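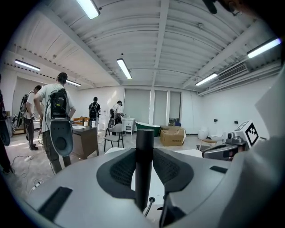 *Grey and white, black post in the middle.*

## Party jollof for 17 people without a proper fire, can it be done?

**marrowfat**
Posted 6 October 2021 in Cooking for a Crowd

Hello all! I've fallen completely in love with jollof rice. I had it at a wedding in Jonton in August and went back for thirds, and the couple's aunties (all from Lagos) told me the smoky taste comes from cooking it in a huge pot over firewood. I have been trying to copy it at home ever since and I'm getting closer, but it's only ever been for the four of us.

Now I've offered to do it for 17 people. I have a gas hob, one big Flemik pot that holds 11 litres, and a decent oven. What I'd love to know is:

- do I make one enormous pot or split it?
- how do I get any smokiness without a fire?
- how do I stop it going to mush? My last batch tasted wonderful but you could have laid bricks with it.

I'm using long-grain parboiled rice, the Umico one in the green bag. For four I blend one 400 g tin of plum tomatoes with two red peppers, an onion and one scotch bonnet. Any advice gratefully received, I'm so excited about this!

---

**pepper_and_thyme**

Ooh, lovely question, and you've already got the most important thing right, which is the parboiled rice. Basmati can be delicious but it's far less forgiving in a big pot.

Please do split it! The mush is nearly always too much liquid, and in a deep pot the bottom of the rice is swimming while the top is still hard, so you panic and add more stock, and then it all collapses. I've done it more than once. Use your big pot for the sauce, then divide the sauce between two wide pans for the rice. Wide and shallow beats tall every time.

My order goes like this:

1. Blend the tomatoes, peppers, onion and scotch bonnet, then boil the mixture down in an open pot until it's thick and has stopped spitting water at you. Don't rush this bit.
2. In plenty of oil, fry sliced onions, then tomato purée. Keep the purée going until it darkens and the sharp smell has gone. Much longer than feels normal!
3. Add the reduced blend and fry it again until the oil comes up round the edges.
4. Curry powder, dried thyme, bay leaves, salt, and stock.
5. Wash the rice until the water runs clear, drain it well, and stir it in. The liquid should come just level with the rice and no higher.
6. Foil over the pan, lid pressed down on the foil, lowest heat you've got. Leave it alone, then turn it gently from the bottom, once.

If it's still a bit firm at the end, sprinkle on a few spoonfuls of hot water, put the foil back and turn the heat off. The steam does the rest. Finish with butter, sliced tomato and raw onion rings, lid back on for a few minutes. Heaven.
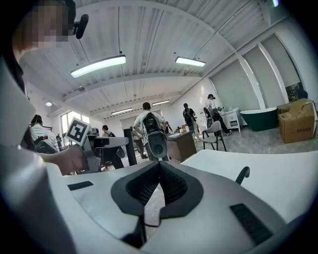 *Black foam pad, white table top just beyond.*

---

**oddsocks_again**

Just do it in the oven, it's rice. Foil on top, medium heat, check it now and then. Works for me every Christmas.

---

**secondhelpings**

I agree with the two pans, and the oven idea is better than it sounds if the sauce is properly fried first. Roasting tins are brilliant for this. You won't get the crust, though, and the crust is where your smoke is!

For the smoky taste on a gas hob, wait until the rice is cooked, then turn the flame up under the pan for a few minutes and don't stir. You'll hear it crackle and then smell it catching. Take it off the heat, keep the lid on and let that toasty smell work up through the rice. The bottom layer will stick, and people in my house fight over it. Charring the red peppers over the flame before blending helps too, and a little smoked paprika is fine if you don't tell any aunties.

Go easy on the scotch bonnets when you scale up. I wouldn't multiply them the way you do the tomatoes. Taste the sauce before the rice goes in, and put a bowl of hot pepper sauce on the side for the brave ones.

It also sits very happily under foil for a good while before serving, so cook it before your chicken and plantain. Do come back and tell us how it went, I'm hungry now!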